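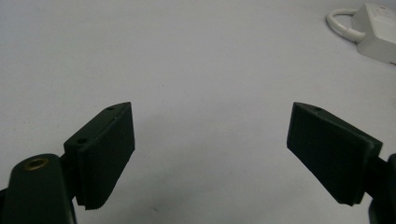
How do you compare two sets of finger pads on a hand-held gripper without a proper test rig?

Use the same table, the same few parts and the same person squeezing the handle, and change only the pads. You will not get force figures this way, but you will find out which set drops things.

What you need

A hand-held gripper with removable fingers
Two sets of pads (we used the Koltine set and the Prellero set)
A smooth table, wiped down
Five test parts of different shapes
A notebook

Step 1. Check the fingers
Open the gripper fully and look at the tips from above. They should sit level with each other. If one is lower, loosen its mounting screw, press both tips lightly against the table and tighten again. Run a fingernail over the pads to feel for nicks.

Step 2. Choose the parts
Pick one flat part, one round, one soft, one heavy and one awkward. A short length of cable does well as the awkward one. Lay it flat on the table, where a thick pad will often ride over it.

Step 3. Do the lifts
Lift each part to elbow height, hold it for a slow count of 5, and put it back. Write down held, slipped or dropped. Do all the lifts with one set before you change over. Soo-ah Shin did ours in two sittings and found her grip got lazy near the end of each, so take a break between parts.

Step 4. Change the pads
Back the screws out by hand. The inserts are brass-colored metal bushings set into the fingers, so a power driver can spin an insert loose — we lost one finger that way in December. Repeat Step 1 before you start again.

Step 5. Read the results
Compare part by part and leave the overall total until last. Our Koltine pads were better on the cable and worse on the heavy part. The full log is 846 lifts, kept by Raelene Ormsby at the Daltevton workshop.

Wear
Check the pads every 500 lifts. We plan to replace ours at 2,000 whatever they look like.

Note, 9/23/18: the Faulkner handle has a stiffer spring, so do not mix its results with those from another handle.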